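Tabletop Work: House Rules in Pictures
Zelstead Manipulation Lab
Home > Practice > Gallery > Table Setting

Gallery text by Abimbola Eze. Last revised in June.

The table setting task is done with the hand-held gripper: the operator holds the tool, picks up tableware, and puts it down in its place. These pages go with rule sheet 341, which every operator reads before a first shift. The sheet has the full wording. What follows is the part people ask about most. If this page and the sheet disagree, follow the sheet and tell me so I can fix the page.

Before the first pick

Check the finger pads at the start of the shift and again after lunch. Run a thumb over the gripping surface. Anything that feels slick, torn, or gummy gets cleaned or swapped. Pads are changed in pairs, never one at a time, and the change is written in the pad log with the hour.

Open and close the fingers fully a few times with nothing between them. They should move together and meet square. If one drags, put the tool on the repair shelf with a tag and take another. Do not adjust the linkage yourself, even if you know how.

Wipe the lens with the dry cloth from the drawer. No sleeves, no paper towels, no spray.

Setting out the table

Use the Ilamar layout list for the day. It says what goes on the table but leaves the exact placement open. We want variety in placement. Items may touch, lean, or overlap as they would at a real meal. They may not hang over the table edge, and nothing made of glass or ceramic goes on top of anything that rolls.

Mats go down flat. If a corner curls, turn the mat over or get a different one. Tape is not allowed on the mats or on the tabletop.

Chopsticks and other thin pieces

Come in from above with the fingers open and one pad on each side of what you mean to pick up. Line up first, then lower, then close. Chopsticks lying together may be taken as a bundle if the layout list allows it. Otherwise take them singly.

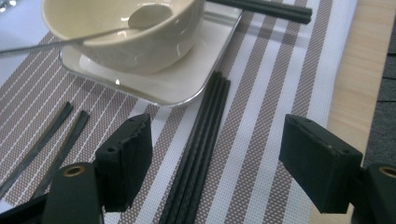

Close slowly until the pads make contact, then give a little more and stop. Squeezing harder does not help with thin pieces and tends to make them cross. If they cross, set them back down, open up, and start over. A restart is fine and you don't need to mark it. Poking at the pile with the tips of the fingers until something lines up is a different matter, and recordings like that are sent back.

Keep your free hand off the table from start to finish. If you have to move something by hand, stop recording first.

Bowls, dishes, and cutlery

Ceramic is lifted at the rim, one pad inside and one outside, and only if the list says the piece is cleared for lifting. The cleared pieces have a dot of blue paint on the underside. A bowl with a spoon in it counts as two items. Take the spoon out first. It slows the task down, and some operators complained when this rule came in, but the spoon swings when the bowl is tilted and we lost several bowls that way.

A bowl on a dish is never carried as a stack. Lift the bowl, place it, come back for the dish.

Spoons are taken by the handle, away from the bowl end. If the handle sticks out past the mat, that is still a valid place to grip it as long as the pads clear the tabletop when they close.

Knives are not used in this task. There are none in the tableware cabinet and none should be brought in from the kitchen.

Speed

There is no quota by the hour. A steady pace gives better recordings than a fast one, and Babalola's review group returns far more rushed work than slow work. The old target of 625 picks a week was dropped last year and should not be quoted to new people.

Move the tool the way you would move a full cup. Wrist turns are fine. Flicks and shakes are not, and neither is dropping a piece the last half inch. Set it down, feel it rest, then open the fingers.

Breaks and handover

Ten minutes off for every fifty on. The tool is light at nine in the morning and a good deal heavier by three, and sore wrists have to be reported on the same shift. Switching hands is allowed between recordings but not during one.

When handing over, put the tool on the stand with the fingers open. Do not pass it hand to hand across the table. The next operator repeats the pad check even if you did yours five minutes ago.

If something breaks

Stop the recording, keep your hands off the pieces, and get the brush and pan from under the sink. The whole mat is shaken out and inspected before it is used again. Chips count as breakage. A chipped piece comes off the table at once and goes in the gray bin, and its number is struck from the list. Save the recording even if it ended badly. Label it "stopped" and leave it for review.

Privacy

The camera records whatever is in front of it. Phones, badges, mail, and screens stay off the work table and off the floor beside it. Visitors are told before recording starts. If a person's face gets into a recording, add the note "face" and it will be held back until someone has looked at it.

Paperwork

Pad log: by the tool stand
Breakage sheet: inside the cabinet door
Rule sheet 341: shared drive, Practice folder, printed copy at the front desk
Replacement pads: Fulturero order form 320, two weeks' lead time

Questions about these rules go to Abimbola Eze, room across from the tool store, mornings before ten.

Previous gallery: Folding Cloth
Next gallery: Drawers and Doors
Back to Practice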